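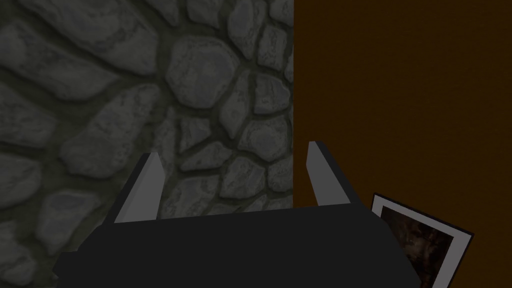
Simulated gripper with fingers open, cobblestone wall texture behind.

Equipment Planning Analyst, Robotics (fixed term)

Somilix, Nandness site
Reference number: 3022
Reports to: Cremilda Guerra, Manager, Automation Programs
Closing date: Friday, October 7, 2022

The position

Somilix is replacing the handling equipment in its parts and packing areas. The Equipment Planning Analyst prepares the purchasing case for robot arms, grippers, controllers and guarding, and keeps the capital budget current from first quotation to final acceptance. Much of the evidence for each purchase comes from simulation. Candidate grippers are modelled and run against handling tasks before a supplier is asked for a firm price, and the analyst turns the results into a specification that a supplier can quote on and a finance reader can follow.

This is a desk-based planning position with regular time on the floor. It does not include programming of production robots. You will need to read simulation output and question it, but you will not be expected to build the models yourself. That work belongs to the simulation group under Wael Erraji.

Duties

Maintain the equipment register and the replacement schedule for both production areas. The register currently holds 340 line items, and many of the older entries have no service history attached.

Prepare cost estimates for new cells, covering purchase, freight, installation, electrical and air supply, guarding, training, spare parts and disposal of the equipment being replaced.

Write requests for quotation and compare the returned bids on a common basis. Suppliers describe payload, reach and finger stroke in different ways, and the comparison must state which definition has been used.

Review simulation reports for each gripper under consideration. Record the object sizes tested, the approach clearances assumed and any task that was left out. Where the simulation and the supplier's data sheet disagree, raise it before the specification is issued.

Track lead times and flag any item that puts the installation window at risk.

Estimate computing costs for the simulation group, including licences, graphics hardware and storage – these are now carried in the equipment budget and are reviewed every quarter.

Attend factory acceptance tests. Some are held at supplier premises and involve overnight travel.

What we require

A diploma or degree in engineering, operations, supply chain or a related field, or a trade qualification with equivalent planning experience.

At least two years of work in equipment purchasing, capital planning or maintenance planning.

Strong spreadsheet skills, including the ability to build a cost model that another person can check.

Clear written English. You will be asked for a writing sample.

A working knowledge of industrial robots and end-of-arm tooling. Experience with parallel-jaw grippers is useful, as is any contact with the Bodo planning package, which holds our schedules. Training in Bodo is given in the first month.

Familiarity with machine safety standards is an asset. So is experience with leasing, as the second stage of the program may be leased in part.

Terms

The appointment is full time for a fixed term, with an initial probation period of 6 months. An extension depends on approval of the second-stage budget. Salary is set according to the Grade 2 technical scale and your experience. Benefits begin on the first day of employment. Up to two days a week may be worked from home once probation is complete, except during installation periods.

Safety footwear and eye protection are supplied. Travel to the Sabbagh warehouse, where incoming equipment is stored and inspected, is by company vehicle, and a valid driver's licence is therefore required.

How to apply

Send a résumé, a covering letter of no more than one page and one writing sample to Nermina Jurić in Human Resources. Quote the reference number in the subject line. The sample may be a specification, a bid comparison, a budget note or similar. Remove confidential prices and supplier names before sending it.

Shortlisted applicants will be invited to an interview in October with Cremilda Guerra and Shobha Poojary, Senior Buyer. The interview includes a short written exercise: you will be given two gripper quotations and a simulation report, and asked to list the questions you would send back to each supplier. A calculator and all reference material will be provided.

Technical questions about the position may be directed to Kenza Salem, Equipment Planning. Applicants who need an adjustment to the interview or the written exercise should tell Human Resources when they reply to the invitation.

Applications received after the closing date will be held on file for the second stage.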